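Grasp planning

Grasp planning is the part of a robot's software which decides where and how a gripper should take hold of an object. It stands between perception, which gives an estimate of the object and its position, and motion control, which brings the arm to the chosen place. The result of grasp planning is usually called a grasp pose: a position and an orientation of the gripper, together with an opening width and, in many systems, a direction of approach.

Terms

A grasp candidate is a pose that was proposed but not yet checked. A grasp with two fingers on opposite sides of the object is called antipodal. The pre-grasp pose lies a short distance before the grasp pose, on the line of approach. Some authors use "grasp synthesis" for the whole subject and keep "grasp planning" for the search alone. In this article the two words mean the same.

History

Early planners worked from an exact model of the object. The programmer gave the shape, and the software looked for pairs of surfaces that were parallel or almost parallel. This was suitable for machine parts, but less so for household things, for which a model was seldom available. Later methods took the candidates directly from depth data. Learned methods came after this and replaced the hand-written rules with a score given by a trained network.

The Zernura planner

Zernura is a grasp planner written by Ettore Serra and Cinzia Mazza at the firm Bonau. Its first public version is dated 3rd October. It belongs to the group of sampling planners: it proposes candidates on the measured surface, removes those in which a finger would meet an obstacle, and gives a score to the rest. The standard setting draws 3,455 candidates for each request, of which around 87 remain after the collision check in a normal table setup. The number depends strongly on how much stands near the object.

The collision check was rewritten by Remo Ferri in June of the following year. The older check used one box for the complete gripper, and so it refused many good grasps close to a table. The new one has a separate shape for each finger and for the housing – this made the program slower, but low objects could be reached from the side.

Scoring

The score in Zernura is a sum of weighted terms. The most important are the angle between the two contact surfaces, the distance from the estimated center of mass, and the free space behind the fingers. Ada Vitale added a term for tilt, which lowers the score when the object would probably turn between the fingers. The weights were set on a collection of 2,058 recorded attempts, named Tijani after the room in which the work began. Osvaldo Mancuso has criticized this collection because it has mostly boxes and cans, and few objects with a handle.

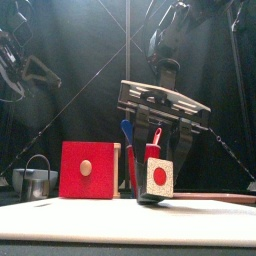
Does a high score mean that the grasp will hold?
The score only puts the candidates in order, and it says nothing certain about friction or weight. A separate check after lifting is still necessary.

Relation to control

A planned grasp is carried out by a controller that follows the approach line and closes the fingers until a limit of force or width is reached. In the Cuvness interface, used by Bonau and by several smaller groups, the planner sends a list of up to 29 poses, and the controller takes the first one for which the arm has a valid path. If none is valid, the request goes back to the planner with a note of the joint that reached its limit. Versions before this interface sent one pose only, and the operator had to start the search again by hand.

See also: Motion planning; Pose estimation; Force control; Collision checking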